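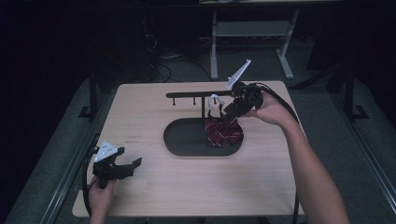 4.2 Good habits while recording with the hand-held grippers

I run the Trosula tie-rack task the same way every time, and I'd like you to do it too.

1. Check both cables before you start. I let mine run down the sides of the table – never across the middle.
2. Keep the marker plates facing up and don't cover them with your fingers.
3. Work the clip with one gripper. Park the other one near the table corner, jaws open.
4. Go slow near the rack!

Note: after 20 takes I stop for a stretch.

Caution: if a cable snags, let go of the cloth first, then end the take. Don't yank it. Marina Pappas keeps the spares.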